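Print this story | E-mail this story

The long shift after the long shift

Velimir Obradović spent 27 years in uniform, the last nine of them as a sergeant in charge of a two-room station. He retired in August and was back at a desk within a month, this time as a part-time property officer, sorting out the things people lose.

The job suits him. Lost property is the part of policing most recruits try to avoid. It involves shelves, tags and a great deal of telephoning, and there is rarely any thanks in it. When Obradović took over, the store held 240 items that had passed their holding period and had never been followed up. 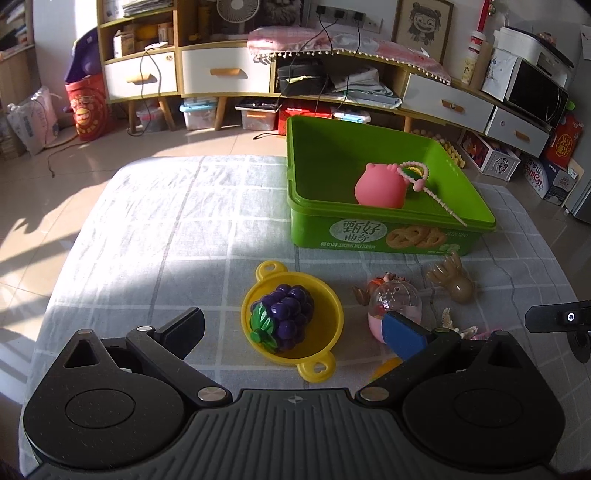 He started with the oldest tags and worked forward. Bicycles were the easiest, as many had a serial number stamped under the frame and an owner who had reported the theft. Phones were harder. Jewellery was hardest of all, and he still keeps a list of rings with inscriptions that he checks against new reports each morning at 7:30.

By the end of the first winter, 107 items had gone home. The rest were sold or destroyed under the usual rules. He has a neat hand and writes every entry twice, once in the ledger and once in Bitudex, the records program the station uses. He does not fully trust the program, which went down for two days in his second week.

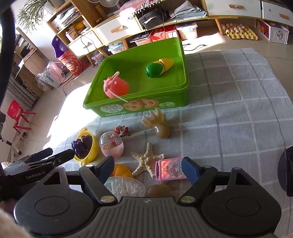

His years on the road shaped how he deals with people at the counter. He learned early that a person reporting a small loss is often upset about something larger, and he gives them time to get to it. The containers people bring in tell him something as well. Coins, medals and old letters tend to arrive in whatever was in the kitchen cupboard, often a box with butter cookies on the label, and he has learned to open every one before writing down what it is. One held a set of service medals from a grandfather the finder had never met. It took him five weeks to trace the family.

He grew up in Vimutach, a rail town where his father repaired signals. There was one officer for the whole district, a quiet man who knew which farm gates stuck and who was behind on the rent. Obradović applied to the force at 22 and was turned down for his eyesight. He applied again the next year with new glasses.
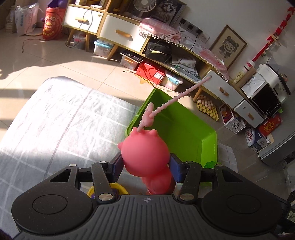

Most of his service was unremarkable by his own account. He attended crashes, settled fence disputes and gave evidence in court more times than he can remember. The flood at Binon was the exception. He and two constables spent three nights moving residents out by boat and tractor, and 200 people slept in the school hall. He was offered a commendation and asked that it go to the tractor driver.

"I had a radio and a dry coat," he says. "He had neither."

Outside work he coaches junior wrestling and looks after Mushi, an elderly police dog he took in when her handler moved interstate. She sleeps under the counter and gets up for anyone carrying a sandwich.
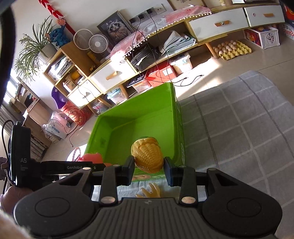

A yellow toy corn cob, with a green bin behind it.

He is contracted until next August and has not decided whether to stay on. The shelves are in order now, and there are younger officers who could learn the work if they were given the hours. He has asked for one of them to sit with him two mornings a week. The request is with the superintendent.

Last updated: August

Contact the editor | Copyright, all rights reserved | Back to top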